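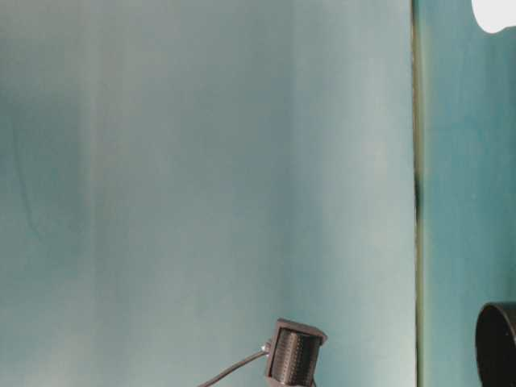
Turnen has a fort, though the fort would rather you didn't make a fuss about it. The bus drops you by a closed ticket booth, and from there it's 162 steps to the gate, numbered in paint by somebody who gave up on neatness at the halfway landing. At the top you get the sea, or on my morning the sea mist, a chalky blue-green with a darker, cloudier teal patch off to the left and nothing whatever to tell you where the water stopped. I looked at it for as long as seemed polite.

The walls went up to keep out raiders, who by most accounts found the town too dull to raid. The last garrison left in 1952, taking the cannon and, according to the signboard, the kitchen door. Goats moved in shortly afterwards and have proved the more committed occupants. Admission is 500 in local coins, payable at the Café Nikolaidis down the hill, where they also sell stamps and fishing line. You're trusted to go back and pay. I did, mostly for the lunch.

The café keeps its own hours and its own counsel. Coffee comes strong, and a second one comes whether you asked or not.
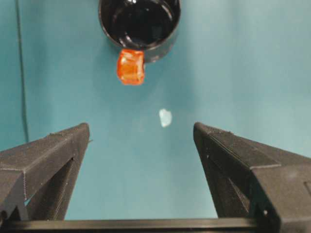

Getting there and getting away

Boats from Fokness run daily in summer and on Fridays in January, weather permitting – it seldom does. The Flonik guesthouse has 5 rooms, all facing the car park, and a landlady's cat with firm views on luggage. Take flat shoes and small change. The last bus back leaves before sunset, so anyone set on seeing the walls turn gold should be ready for a long walk down in the dark.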